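Reading a White Surface
Handout 4, Light and Surface (first-year studio)

White is my favorite thing to teach, and this is the week we get to it! Bring soft pencils, a kneaded eraser and a sheet of gray paper. We start in Studio 411 and stay with pale things against dark ones for the whole session.

Squint first. With your eyes half shut, the small stuff drops away and you're left with big shapes of light and dark. Put those down before anything else, even if they look clumsy (they will, and it's fine). Give the first layout 10 minutes and then stop.

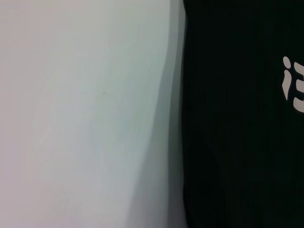 Notes by D. Wong, Light and Surface, 30 October 2021

Look at how much happens inside the pale area before you get anywhere near the black. It leans toward lavender at the upper left and drifts to a gray-green lower down, and long soft bands cross it on the diagonal. Then come the grays along the side, a lighter one and next to it a darker one, and they do so much of the work! Is it a rounded edge, or a shadow? Draw it both ways and see which you believe.

For next time: one pale object from your own kitchen, on something dark, no outlines at all. Keep the paper's gray for one of your middle tones. Read the Draluvach chapter on soft edges too, it's short and wonderful.

Light and Surface course pages | Questions: see the studio desk, Room 411 | Back to top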